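Remness Kitchen Chores: README

What's in it

Remness is a set of 199 short recordings of people doing small kitchen chores with hand-held grippers. Sorting utensils, stacking bowls, wiping a counter, putting lids back on things. It was put together by Valentin Zamfir and a few friends, and we're very happy to finally let other people poke at it!

The question we keep coming back to is a simple one: can a machine clear up after dinner yet? Our short answer is "some of it, on a good day." The longer answer is why this collection exists. If two plain jaws worked by a person can do a job, then the hardware is probably good enough, and what's missing is the know-how.

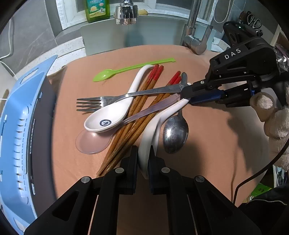
Utensils are our favorite chore by far. Forks and spoons look easy until you try to pick one out of a heap with two flat fingers. Chopsticks roll. Clear plastic is hard for a camera to find, and a fork likes to drag its neighbors along with it. People get the hang of this in a few minutes (it's fun, try it with kitchen tongs). The policies we trained still fumble it a lot, but they're getting better, and watching one pull a spoon out of a messy pile made the whole room cheer.

How it's organized

There are 12 chores, each in its own folder. The folder named pliltia holds the utensil sorting, and beltska holds the counter wiping. Every recording comes with a text file saying what the person was asked to do, plus a line or two of notes. Please read the notes! They're where we wrote down the drops and the second tries.

Known problems

In 14 recordings the left and right gripper tracks are swapped. They're listed in swapped.txt and we plan to fix them in the April update. Wet dishes are barely covered. Knives aren't in here at all.

Trying it out

Start with the Stanciu loader in the tools folder. It plays both tracks side by side and lets you step through a grasp slowly. If you train something on this, send us the failures as well as the wins, we'd love to see them.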